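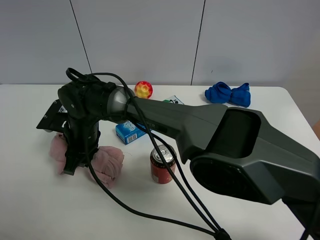 From the Bench – news for friends of Bakosar Antique Jewelry

Dear friends,

The brooch so many of you asked after in our last letter has been cleaned, studied and given a little cushion of its own in the front cabinet, so I can finally tell you more about it. It is a mourning brooch, English, and we believe it was made in the 1860s. The setting is 15K yellow gold with a border of black enamel, and under the glass in the middle there is a lock of fair hair, woven as neatly as a tiny basket. On the back someone had a pair of initials engraved, a J and what I read as an F (my sister says it is a T, and we have agreed to stop discussing it at dinner).

I know hair jewelry is not for everyone. Some of you wrinkle your noses when I bring out the tray, and I do understand! But I have always found these pieces very tender. People carried someone they missed close to the collar, every day, and the goldsmith took as much trouble over the hidden back as over the front. Usa Kongkaew, who restrung your pearls for so many years and still comes in when we beg her, spent a whole afternoon on the pin and hinge. She kept the original C-clasp, which I was very glad about. The enamel has one small chip near the bottom, and we have left it alone. Filling it would mean heating or gluing, and I would sooner have an old chip than a new repair.

The brooch is 45 mm wide, so it sits well on a coat or a heavy knit, though I would keep it off silk. Please don't rinse it or put it in one of those humming cleaning baths – water creeps under the glass and the hair will never look the same. A soft dry cloth is plenty. If you would like to see it, ask for stock number 3103, or write and I will put it aside for you for a few days.

Our next small selection of Victorian lockets will be ready in September, 19 of them if I can bring myself to part with the heart-shaped one. Until then the door is open and the kettle is usually on, so do come by, even if it is only to have a clasp looked at.

Warmly,
all of us at Bakosar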